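Trenemow Laboratory Services
Tube Handling Cell: Maintenance and Setup Review
Minutes of the meeting held on Friday at 10.15 a.m. in the Sutter Room

Present: Derek Pickering (Chair), Jitendra Tiwari (Cell Engineering), representatives of Operations and Quality
Apologies: Itex (service contractor)

1. Minutes of the previous meeting
The minutes of the February meeting were approved without amendment.

2. Arrangement of the cell model
The Chair reminded members that the simulated cell is the agreed reference for the layout and that changes are to be made there before anything is moved on the floor. The orange rack stands nearest the arm's base column, with the button panel next to it and the white fixture beyond. Members had no objection to this order. The gripper approach to the end tube was reviewed and the open-finger position above the cap was accepted as the starting point for the pick routine.

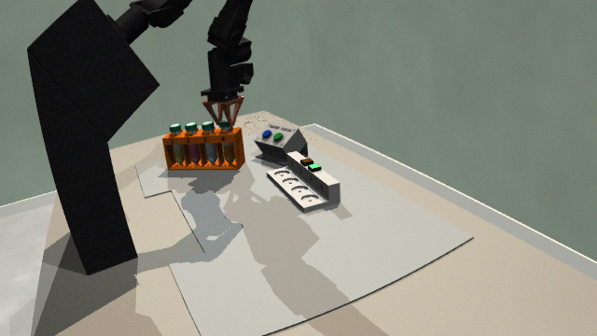 3. Gripper maintenance
3.1 Mr Tiwari reported that the finger pads had been replaced at 3000 cycles, in line with the Preveck schedule. The wrist fastenings were checked at the same time and two were retightened.
3.2 The zero position of the wrist was reset after the pads were fitted. The offset had drifted slightly and the new value has been entered in the cell log as entry 109.
3.3 Operations asked that the log sheet be kept with the cell and no longer in the engineering office. Agreed.

4. Reach and clearance
The meeting considered the bend of the elbow when the gripper is down at the orange rack. Mr Tiwari stated that the present approach keeps the forearm sloping back in towards the base side, and that the white rack should not be moved any closer until the path has been run again at reduced speed.

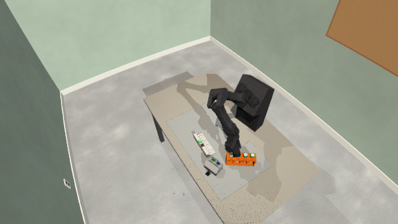

The reduced speed was set at 10 per cent for the first run. Quality requested that the result be recorded before the speed is raised, and that any change to the position of the mat be treated as a change to the layout. Both points were agreed.

5. End-position check
The Chair noted that the fourth position in the orange rack remains the reference for teaching, and that some 68 check runs had been completed in the model with the gripper lowered to that cap. He proposed that the position be signed off. 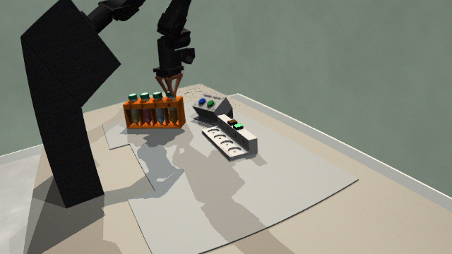

Mr Tiwari replied that he would prefer to hold the sign-off until the first position had been taught by the same method, as an error in rack angle would show most clearly at the opposite end. The Chair accepted this and the item was carried forward.

6. Actions
J. Tiwari: teach and check the first position; repeat the path run at reduced speed.
D. Pickering: confirm the date of the next service visit with Itex.
Operations: move the log sheet to the cell.

7. Next meeting
To be arranged once the path run has been recorded. The meeting closed at 11.05 a.m.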